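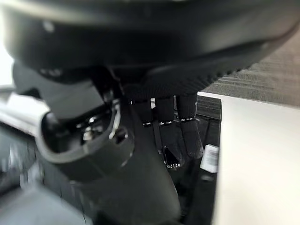 How to re-wax an old oilskin coat

August 22, 2019

If you've had an oilskin for more than a few winters you'll know the look it gets. The shoulders go pale first, then the creases inside the elbows, and one wet morning you're out at the letterbox and there's a cold patch spreading across the back of your neck. Mine is an Erkomer three-quarter length in what used to be dark brown, bought 17 years ago for $127, and it has been re-waxed more times than I could tell you. It still does the job beautifully, and I'm rather fonder of it than I am of most of my furniture.

Re-waxing is an afternoon's work and you won't need anything special. Choose a warm day if you can. I once tried it in the laundry in the middle of winter with a blow heater going, and I got there in the end, but January on the back verandah is a much nicer way to spend your time.

What you'll need

A tin of wax dressing. I use Veres, the soft kind in the 299 g tin, and one tin does a long coat with a good bit left over for next time. The Prestitz bar is fine too if you like something firmer and less messy, though you'll be rubbing for longer.
An old sponge or a cut-up tea towel.
A stiff brush and a soft one.
A saucepan or big bowl of hot water.
A hair dryer.
Newspaper or an old sheet, and more of it than you think.
Clothes you don't care about.

Cleaning the coat

Empty the pockets. Do it twice, please! I've waxed over a shopping list and half a packet of throat lollies, and the smell of eucalyptus lasted until spring.

Hang the coat up outside and go over it with the stiff brush while it's dry, working down from the collar. Pay attention to the seams and the underside of the storm flap, where the dust packs in hard. Turn the pockets out and brush those as well. Then sponge the whole thing down with cold water. Cold water only, no soap, no detergent and definitely no washing machine, as any of those will strip out the wax you've still got and the cloth never takes it back quite the same way. If there's a muddy patch that won't budge, let it dry again and have another go with the brush.

A word about mould, seeing as a lot of people find their coat at the back of the cupboard with a grey bloom on it. Take it outside and wipe it with a half-and-half mix of white vinegar and water, then leave it to air in the shade for a day or two. If it still smells musty after that, give it another day. I wouldn't start waxing until the smell has gone, or you'll be sealing it in.

However you've cleaned it, the coat needs to be completely dry before you go on. Overnight on a wide hanger usually does it.

Putting the wax on

Stand the tin in the hot water with the lid off and leave it until the wax goes clear and runny. Top the water up as it cools. Please don't put the tin straight onto a hotplate, even a low one.

Lay the coat flat on your newspaper, buttoned up, back facing you. The back is the easiest bit and a good place to get your hand in. Dip the sponge, squeeze it against the rim, and rub the wax in with small circles, covering a patch the size of a dinner plate before moving along. You want it to darken the cloth evenly. If it's sitting on top in a cloudy smear, you've got too much on, so push it out towards the next dry bit.

Do the seams properly. Run the edge of the sponge along each one, then go back over it with your thumb. The shoulder seams and the one where the collar joins on are the likeliest culprits for leaks, and I give those a second coat as a matter of course. Go lightly around the pocket openings and keep well off the corduroy on the collar. Leave the inside of the coat alone, and the insides of the pockets too, unless you'd like waxy hankies.

Turn it over and do the front, then the sleeves, then lift the cape and do what's hiding beneath it. By now your shoulder will be telling you all about it, and there's no harm in stopping for a cuppa. The wax will go stiff while you're away but it melts again quickly enough.

Warming it in

Hang the coat back up and go over it with the hair dryer on a medium setting, a section at a time. The streaks will soften and sink away as you watch, which I find very satisfying. Follow along behind with a dry cloth to pick up any extra, and use the soft brush to coax it out of the stitching and from around the studs.

Leave the coat hanging somewhere airy and out of the way for at least a night, and two is better. It'll feel tacky for the first week or so. Keep it off the good couch and don't wear it in the car, particularly if you've got light-coloured seats (ours still have a mark from the drive to Skidulport).

Looking after it between times

Hang it on a proper hanger, never a hook, and never fold it away for summer. Brush mud off once it's dry. If you notice a pale spot on a shoulder or cuff, rub in a dab of wax with your fingertip and warm it with the hair dryer, and you'll put off the big job for a good while.

Leftover wax keeps for years with the lid on tight. I store mine in the shed, upside down, with the date of the last coat written on the bottom in texta.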